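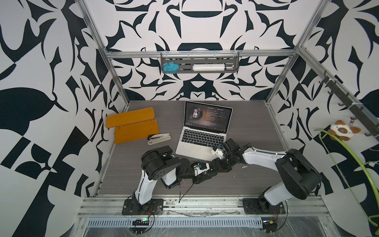
Why One Repair Shop Owner Stopped Replacing Laptop Keyboards

Search articles Enter keyword Go

December 11, 2022
By Shoshana Tran

Marisol Mbeki has run Todby, a computer repair shop in Stovham, for long enough to remember when most of her income came from removing viruses. Now it comes from spilled drinks, worn batteries and hinges. She has two benches, one full-time employee and a back wall of labeled drawers, most of them full of screws.

I went to see her because of a notice she taped to the shop door in February. It said that Todby would no longer quote for keyboard replacement on certain thin laptops, and that customers were welcome to come in and ask why. A fair number of them did. Some were annoyed.

"People think of a keyboard as a part you swap," Mbeki said. "On a desktop you unplug it. On an older laptop you took out a few screws, lifted it up, unhooked a ribbon and put in the new one. I could do that while the customer waited. On a lot of the newer ones, the keyboard is riveted to the top half of the case."

Replacing one of those by the book means replacing the whole upper case, sometimes with the touchpad and battery attached. She once added up the parts and labor for a customer whose only complaint was a dead letter E. The quote came to $477. The laptop had cost him a little more than that, used.

"He laughed, and then he saw I wasn't joking," she said. "He bought a plug-in keyboard at the discount store and put it on top. I think he's still using it that way."

Mbeki does not claim that the manufacturers are acting in bad faith. A riveted keyboard is thinner and flexes less, she said, and customers ask for thin machines. What bothers her is that the cost shows up years later, when the buyer has forgotten what the salesperson said, if the salesperson said anything.

Her employee, Chun-hung Liu, handles most of the close work. He came to the shop from a camera repair business that closed, and he still uses the tweezers he brought from there. Liu said that a large share of the keyboards brought in as broken can be fixed without replacing anything.

"The first thing I do is take off the keycap," he said. "Often it's crumbs, or hair. If there's a pet in the house, it's hair."

He cleans under the cap with a soft brush and a little isopropyl alcohol on a swab, with the power off and the battery disconnected if he can get at it. Then he looks at the clip underneath, a small plastic hinge that holds the cap level. The clips snap easily. Liu keeps a box of them, pulled from dead machines and sorted by model family, and he said he can match one more often than not.

If the clip is fine and the key still does nothing, he checks the ribbon cable. After that he looks for liquid damage, and this is where most of the bad news comes from.

"Water is not so terrible," Liu said. "Coffee with sugar is terrible. Soda is terrible. Wine is somewhere in between. The customer always says water."

I asked both of them what a person should do in the first minute after a spill. They gave the same answer separately. Turn the machine off by holding down the power button, without stopping to save anything. Pull the charger. Turn the laptop over so that it stands like a tent, with the screen and the keyboard facing down, and leave it on a towel. Bring it in the same day if the drink had sugar or milk in it.

Neither of them recommends rice. Mbeki said she has removed rice from charging ports, cooling fans and one headphone jack. She would also rather people left the hair dryer alone, as the heat can warp keycaps and push liquid deeper into the case.

The shop writes every job in a paper ledger. Mbeki's accountant has asked her to stop doing this, and she has promised to think about it. According to the ledger, Todby took in 153 laptops with keyboard complaints between the notice going up and the week of my visit. She had not worked out how many were cleaned and how many were turned away, but flipping through the pages she pointed out line after line marked "CL," which stands for cleaned, at a flat fee.

"That's the thing I didn't expect," she said. "I put up the sign to get rid of the work, and I got more of it. It's just different work. Shorter."

One of the people who came in to complain was Desmond Whitfield, who teaches bookkeeping to adults at the community building on Khokhar Street. He had a classroom set of laptops, bought secondhand, with keys missing on several. He had been told elsewhere to write them off.

"I walked in there ready for an argument," Whitfield said when I reached him by phone. "Marisol asked me which keys. I said I'd have to look. She said to go look and come back."

He came back with a list. Liu fixed most of the machines out of the clip box. For the rest, he moved keys around, putting good caps where the students would need them and leaving the gaps on keys they seldom touched. Two of the laptops now have no Scroll Lock key. Whitfield said none of his students has raised the matter.

He estimated that replacing the set would have cost the program $2,485, which it did not have. He has since started a short lesson at the beginning of each term on eating near the computers. It covers granola bars in particular.

Mbeki is less cheerful about where the trade is going. Parts have become harder to buy in small amounts. Her main supplier used to be Flivulholm, a wholesaler that sold single keyboards to shops like hers. It now asks for a minimum order, and she cannot use that many of any one model before the model disappears. She buys broken laptops at auction for the parts instead, and shares them with Jonatan Haugen, who does repairs from a garage on the other side of town.

Haugen stopped in while I was there, carrying a milk crate of dead machines. He and Mbeki went through it at the counter and divided it up. He wanted screens. She wanted keyboards, hinges and rubber feet.

"You wouldn't believe the demand for feet," Haugen said. "They fall off, and then the thing rocks when you type, and it drives people crazy. I charge next to nothing for them. Those customers come back with bigger jobs."

He still replaces riveted keyboards when asked. He drills or snaps out the rivets, fits a bare keyboard and fastens it with small screws or, in some models, by melting the plastic posts back down. It takes him around 2 hours, and he tells the customer beforehand that it may not feel as firm as it did. Mbeki has tried the method and was not happy with the result.

"Jonatan has more patience than I do," she said. "I send people to him. I don't want to hand back a laptop that feels cheap and have my name on it."

I asked what she would tell someone shopping for a laptop now. She said to look up the service manual before buying, if the maker publishes one, and find the page on the keyboard. If the instructions for removing it run to a page or two, that is a good sign. If the manual lists it only as part of a larger assembly, the buyer should plan on keeping drinks on a different table. She also suggests typing a full paragraph on the display model in the store, as most people press four keys and move on.

For those who already own a machine with a riveted keyboard, her advice was modest. Wash your hands before a long session. Close the lid when you leave the room. Brush the keys out now and then with the laptop tilted, so the crumbs fall away from the case. She does not like canned air held close to the keys, having seen it blow dirt under the clips and lift caps off.

Silicone keyboard covers were the one subject on which she and Liu disagreed. He likes them and puts one on his mother's computer every time he visits. She finds them unpleasant to type on and has seen a few leave marks on the screen when the lid was shut over them. They went back and forth on this for a while, and it was clear they had done so before.

The notice is still on the door at Todby, though the tape has been replaced. Mbeki has added a line at the bottom in marker: "Ask about cleaning first." The shop is closed the last week of the year, and laptops left for repair before then will be ready when it reopens.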